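Bench two back in use at Lockyer

The hand-held gripper bench in the Lockyer room is running again after its yearly overhaul. The job took longer than planned, mostly down to cables. Both leads had been rubbing where they leave the grip, so Sutell sent new ones and we fitted them with a longer loop. Please keep that loop when you put the grippers away – do not wind the cable round the body.

The marker plates were cleaned and their screws tightened. Wipe them with a dry cloth only, as spray cleaner lifts the print.
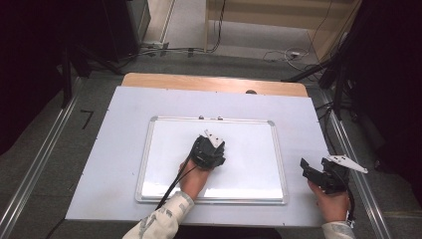

Work on the bench is done with a gripper in each hand and the small whiteboard laid flat on the big white board. Glare on a glossy surface can upset tracking, so check the live view before you start and turn the nearest lamp down if you need to. After the overhaul we logged 246 short runs and lost tracking in two.

Jaw pads are now changed every 2566 cycles. The spares are in the Tavmont drawer, part 184, and each change should go in the bench log. The next full check is in January, when the Prurkis bench will be done as well.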